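Reseña: Erix, largometraje de animación producido por Estudios Grornau

Sección de cine y medios audiovisuales
Lunes 18 de enero

La filmoteca municipal de Peklow incorporó en octubre a su programación el primer largometraje de Estudios Grornau, una cinta de animación digital de 152 minutos destinada a público juvenil y adulto. La presente reseña se redacta tras el pase completo en versión original y recoge la valoración de esta sección sobre el guion, la interpretación vocal y la banda sonora.

La película narra el regreso de Ki, bailarina retirada, a la ciudad portuaria de Erix, donde la antigua escuela de danza va a ser vendida. El planteamiento es conocido y el guion no pretende disimularlo. La primera hora avanza con seguridad: los diálogos son breves, las escenas de ensayo se alargan lo necesario y la relación entre la protagonista y su antigua maestra se expone sin explicaciones superfluas.

El tramo central resulta más discutible. La trama secundaria del ayuntamiento ocupa demasiado metraje y repite en cinco escenas consecutivas el mismo conflicto. También la voz del alcalde, de una gravedad forzada, desentona con el registro contenido del resto del reparto.
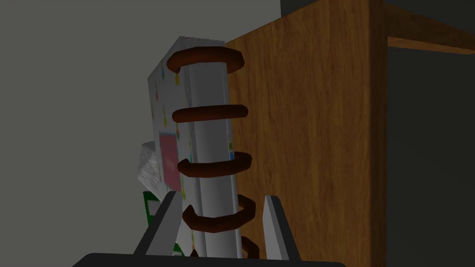 Cuaderno de espiral junto a un panel de madera, imagen generada por ordenador.

Los números de baile constituyen el principal mérito de la obra. El movimiento conserva el peso de los cuerpos y la cámara se mantiene a distancia, de modo que las coreografías pueden seguirse de principio a fin – una decisión poco frecuente en la animación reciente. Merece mención particular el solo del almacén, interpretado casi en silencio. La partitura, para cuerda y acordeón, acompaña con discreción y solo cae en el subrayado sentimental durante la despedida.

El desenlace convence menos. La aparición de un comprador inesperado resuelve en pocos minutos lo que el relato había planteado con paciencia, y exige del espectador una credulidad considerable. Un final más sobrio habría hecho mayor justicia a los personajes.

Con estas reservas, se recomienda su visionado, en especial a los aficionados a la danza. La sala dispone de 300 localidades – conviene reservar con antelación para las sesiones de tarde. La película se proyecta en versión original con subtítulos en español.

Valoración de la sección: 4 sobre 5.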